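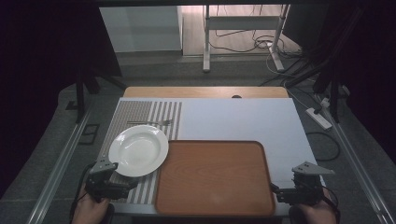
Fig. 1. Plate, fork and tray on the table.

Getting Lentil Soup Thick Without Cream
Food Science project report, Humaira Soomro, Kekmont College

I love a thick lentil soup, and most recipes I grew up with get there with cream or a lot of butter. For this project I wanted to see how far red lentils could go by themselves. Pretty far!

I made three versions of the same base: red lentils, onion, cumin, garlic and vegetable stock. Batch A was simmered and left alone. Batch B was simmered the same way and then half of it was blended. Batch C had a grated potato added at the start. Every batch cooked for 40 minutes on a low burner with the lid tilted.

For thickness I used the line-spread test we learned in Ms. Gilani's class — you fill a ring, lift it, and measure how far the soup runs on a marked sheet. I did it 8 times per batch. Then 14 classmates tasted all three and picked a favorite.
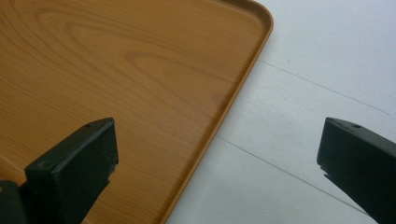
Fig. 2. Serving tray, wood-grain finish.

Batch A ran the farthest and tasted a bit thin, though the cumin came through best. Batch C was the thickest, almost a mash by the time it cooled. Batch B landed in between, and it was so good! It won with eight votes. C got four and A got two.

A few people said C tasted "like potato," and they were right. I used one large potato, so a small one might be worth trying. I also salted by taste, which means the batches may not match exactly, and next time I'll weigh the salt. I'd like to repeat the whole thing with brown lentils — they hold their shape more, so blending half could make an even bigger difference.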